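Zirard Two-Arm Recording Station

The Zirard is a pair of tabletop arms and the software that remembers what you did with them. You drive, it records, and after enough repeats your model has something to learn from. It will also learn your bad habits, so drive nicely.

Small, badly behaved goods are the usual diet: tubes, jars, little boxes, and soft packets that never lie the same way twice. Head and wrist views are saved side by side. 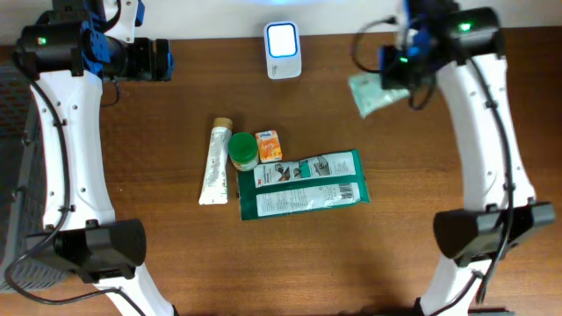
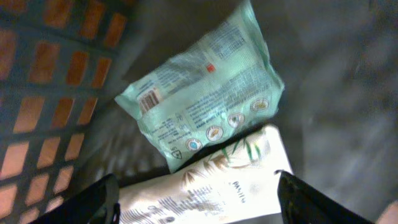
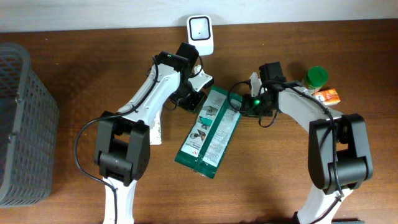
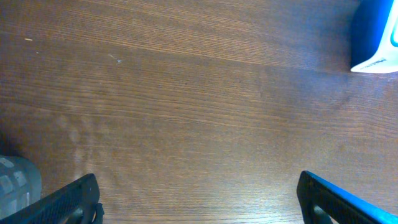

Our Clultville bench logged 677 episodes for the Jarman packing set, of which 412 were kept. The others are in a folder called "learning experiences," and you can have those too, at no charge.

Each episode gets a task line, a pass or fail mark and a notes field. Please use the notes field. "Weird" is a note, but it will not help you in June.

Setup takes 17 minutes if you read the sheet first. Drive space for nearly 900 episodes is included. Table not included.

Related items
Bandari Foot Pedal (start/stop)
Spare Finger Pads, pair
Zirard Episode Trimmer

Comments (3)
gripfail: Does the trimmer work on old recordings?
tapeandhope: Yes, but convert them first. Ask me how I found out.
lowbench: Bought the pedal. I now tap my foot at the microwave.

Contact | Zirard, Clultville | Page updated 12/30/19 | Back to top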